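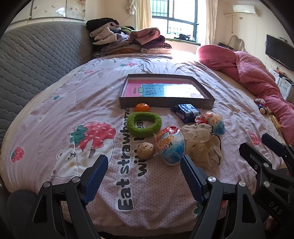 Figura 4. Vista de la cámara de la pinza, con la pinza abierta y los objetos repartidos sobre la colcha.

4. Grabación de demostraciones sobre superficies blandas

Si ha llegado hasta aquí, ya tendrá la pinza calibrada y la tarjeta de memoria formateada, así que podemos pasar a lo más entretenido del método Trillholm: grabar. Empezamos por la cama porque fue donde más aprendimos. Una mesa rígida perdona casi todo, mientras que una colcha cede cuando se apoyan los dedos, hace arrugas y mueve los objetos vecinos, y todo eso queda recogido en la demostración (¡y conviene que quede!).

4.1 Preparación de la superficie

1. Estire la colcha con la mano, sin obsesionarse. Los dibujos y las letras del estampado no molestan; al contrario, nos interesa que el modelo aprenda a separar el objeto del fondo.

2. Elija objetos pequeños de tacto y forma distintos. En la figura 4 hay una mandarina, una goma de pelo verde, unos envases con forma de huevo y una bolsa de plástico translúcida arrugada, una mezcla que nos gusta mucho.

3. Deje una caja o una tapa poco profunda a mano como destino. Puede tener algo dentro, como el libro rosa de la figura.

4. Deje el resto de la habitación como esté. La ropa doblada, las almohadas y los muebles forman parte de los datos.

Nota: la lente curva bastante los bordes. Es normal y se corrige en el capítulo 6, de modo que no hace falta alejarse para que las paredes salgan rectas.

4.2 Grabación

5. Sujete la pinza con los dedos abiertos y espere a oír el pitido largo. Las almohadillas azules deben verse enteras o casi enteras en la parte inferior de la imagen.

6. Acérquese al objeto despacio y en diagonal. Shakuntala Dubey, que escribió el primer protocolo, recomienda practicar el gesto un par de veces sin grabar, y tiene toda la razón.

7. Cierre, levante un palmo, lleve el objeto hasta la tapa y suelte. Después vuelva a la posición de partida antes de pulsar el botón.

8. Si se le cae algo, siga grabando e inténtelo de nuevo. Esos episodios se marcan como «recuperación» y se guardan en su propia carpeta.

Precaución: no hunda las puntas en el relleno. La tela puede engancharse en las articulaciones y desplazar el cero del codificador; si ocurre, repita la calibración del apartado 3.2.

4.3 Cuántos episodios hacen falta

En nuestro ensayo de mayo de 2018 entrenamos primero con 400 episodios y la política dudaba mucho con las bolsas. Al llegar a 2.072, con 21 objetos diferentes, los agarres sobre tela ya se parecían bastante a los de mesa. Seguimos hasta 3.000 y la mejora fue pequeña, por lo que no le pedimos tanto a quien empieza. Las curvas completas están en el anexo B.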